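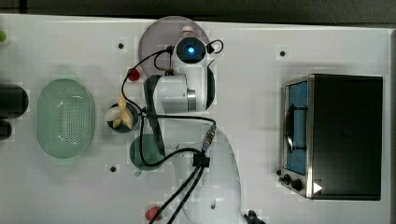 Re: Clurkura arm on trial, worth the money?

From: Veronika Lehner
To: Cadidham small automation list
Sent: Tuesday, 16:40

Christos Galanis wrote:

> We have been offered a Clurkura arm with the Merkine kitchen set on a
> trial, and I gather Veronika's lot already have one. Before I sign
> anything I'd like to hear from someone who has used it. My questions
> are mostly dull ones. How long did it take to set up? Does the cabling
> get in the way? Is the kitchen set any good or should we buy our own
> bowls? And is the support contract worth having? We would use it for
> teaching and the odd student project, so speed doesn't matter much.
>
> Christos

Christos,

We have had ours for nine weeks. I'll take your questions in order.

Setting up took two days. Most of the first went on the mounting plate, which came with the wrong bolts. Wallner, who supply it here, sent the right ones the next morning and didn't charge. Once the arm was fixed down, the software went on without trouble. The manual is thin on calibration, so ask Wallner for the longer version, which they will send if you ask but don't put in the box.

The cabling is my main complaint. It runs along the outside of the arm, and in the photo at the top you can see how it loops out beside the cap and hangs over the bowls. A loop that looks fine with the arm at rest can drag across a dish once the wrist turns. We lost most of a morning to a cable that had caught the rim of a bowl. Ludger moved the clamp further along the white link and it has been better since. Leave more slack than you think at the wrist and less lower down. Benedikt would like a proper sleeve over the lot, but Wallner quoted 413 for one and I have not agreed to it.

The kitchen set is fair. The colander, bowls and plate are ordinary household things, and you could find similar ones in any shop. What you are paying for is the set of matching models in the software, which saves you measuring each dish yourself. If your students are going to do that as an exercise anyway, leave the set out and buy your own. The play food is useful because the pieces vary so much in shape. The strawberries have given us far fewer failed picks than anything with branches or points on it.

We keep the toaster oven on the right with its door facing in towards the arm. Do allow space for the door to come down. We first had the oven too close and the arm could not get round the handle. Evdokia has the distances written down and can send them to you.

On reliability, we have logged some 2,000 picks. There have been two faults that needed a restart, both in the first week. I can't tell you what it is like after a year.

I would skip the support contract for the trial. Wallner answered our calls without one. If you go on to buy, ask for the first year to be included in the price, as the published rate is high for a teaching room.

One more thing, on the table. Ours is white and the glossy parts of the arm throw reflections in the afternoon, as does the colander. We pull the blind down after lunch. A matt grey top might suit you better if you are buying one new.

You are welcome to come and try it. Mornings are best, and let me or Ludger know beforehand so that the arm is free.

Veronika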